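Notebook – cell 2, equipment planning
August 2023
Entry by Subira Kinyua

Purpose of this entry is to get the budget request for the second arm station into some kind of order before Kimutai has to hand it in. Most of the list comes from what we use on the cup stacking work now, so I went through the current bench piece by piece and wrote down what we would buy again and what we wouldn't.
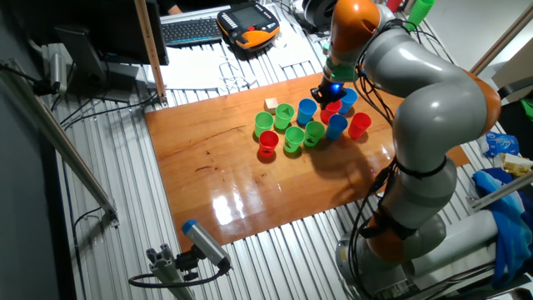
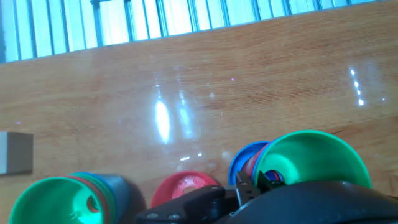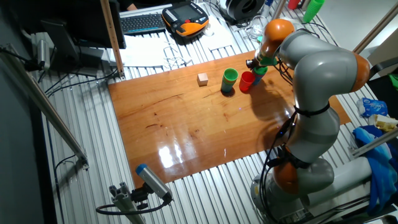 Starting point: the request has to cover a full second station, arm included, and the arm is a separate line that Kimutai is handling with Orthorpe. I am only doing everything that goes around it. My part has to be itemized. Last time we put "misc. bench hardware" on one line and it came straight back.

Base and frame. Same slotted aluminum platform as now. Stundell will cut to length and they still have our drawing from January. Kibet wants the platform deeper toward the back so the pendant and the keyboard have a place of their own. I agree with this. Ask Stundell if the deeper one ships flat or assembled, since the freight door is a squeeze.

Board. The varnish on the current one is pretty to look at and bad for the cameras. Glare patches move every time a light is changed and the color thresholds have to be redone. For the new station I am asking for a matte board, same size, plus one spare. Idrisa says we could sand the old one and save the money. We could, but then the old recordings and the new ones won't match, and he is the one who would have to sort that out. Leave the old board alone.

Cameras. Same models as now, one on the wrist and the rest on fixed mounts. No change in spec. I did look at a newer wrist camera from Clidgate with a wider view, but it needs its own bracket and the lead time is 7 weeks, with no promise on the bracket. Not for this round. What we do need is better mounts. The ones we have can be knocked out of line by a sleeve. Locking brackets for every fixed camera, and budget the calibration plate too, which we have been borrowing from Stella.

Gripper. One gripper per arm plus a spare set of fingers. The short fingers are fine on the rim of a standing cup. Cups lying on their side are harder, and for nested stacks we want to try a longer pair with a soft face. Mrema will machine a pair from our drawing at 90 each. Get two pairs so each station has them.

Cables. This was left off the last request completely. Cable carrier for the arm, proper straps, and a tray under the back edge for the thin stuff. Kibet has a parts list from the other cell and will copy it over. Also a holder for the pendant.

Cups and blocks. Cheap, but put them on the list anyway. Red, green and blue, same molding as the current batch. Different batches have slightly different rims and they nest tighter or looser, and that shows up in the release step. Buy enough from one batch to stock both stations and write the batch number on the box. Small wooden cubes we have plenty of.

Lighting. Undecided. Overhead lights stay as they are because they belong to the building. Idrisa proposes a diffuser panel on a post. Stella thinks the matte board will fix most of it. I would wait and see, and hold a small amount for it under contingency.

Money. My part adds up to 1,285 before shipping, without the cameras, which go under a different heading – I have to check with Kimutai that this heading still exists. If it doesn't, the cameras come back onto my sheet and the total has to be redone. The board and mounts are the items I would fight for. If something has to go, drop the cable tray and the second pair of long fingers first.

Timing. Stundell is the slow one. If the platform isn't ordered first, everything else sits in boxes. The arm can't be bolted down without it and Orthorpe won't do the install visit until it is in place and level. So: platform, then mounts, then the rest.

Still open:
– written quote from Stundell, deeper platform, flat or assembled (me)
– cable parts list (Kibet)
– which heading the cameras go under (Kimutai)
– finger drawing, check the hole spacing against the bracket before it goes to Mrema (Idrisa)
– does Stella need the calibration plate back, and when (me)
– floor space. The tape on the floor was laid out for a smaller bench. Measure again with the deeper platform.

Idrisa asked if the second station could use a different arm, a cheaper one. Short answer is no for this request. Programs would have to be kept in two versions and spares wouldn't swap. He can write it up for the next round if he wants to, and I'll add his page behind this one.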